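Ketchup Charge Survives, Barely, at Udum Lunch Counter

UDUM — Residents packed the town hall annex on 3 December 2020 to settle whether the Skundance Diner may go on charging 12 cents for ketchup. The meeting ran 106 minutes, longer than the one on the bridge.

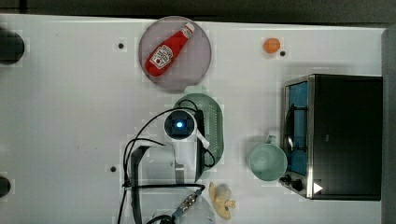 A ketchup bottle on a plate. Udum remains divided on the price.

Owner Shengli Zhong brought in the fee in June, citing costs. A petition against it drew 178 signatures, a strong showing for a diner with 60 seats.
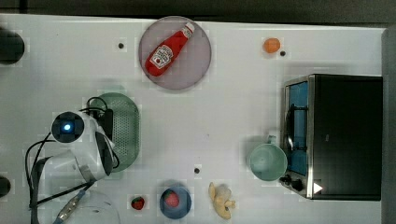 Zhong told the crowd that fries were still free of any surcharge, and that mustard had never been in question. The mustard remark got applause. A motion to make the first squirt free failed after a long argument over what a squirt is.
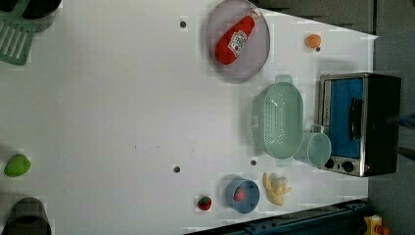
Xiuying Hou said she would pay the 12 cents but wanted it listed on the menu, in type a grown person could read. Zhong agreed to a larger font. Talks on vinegar open next month.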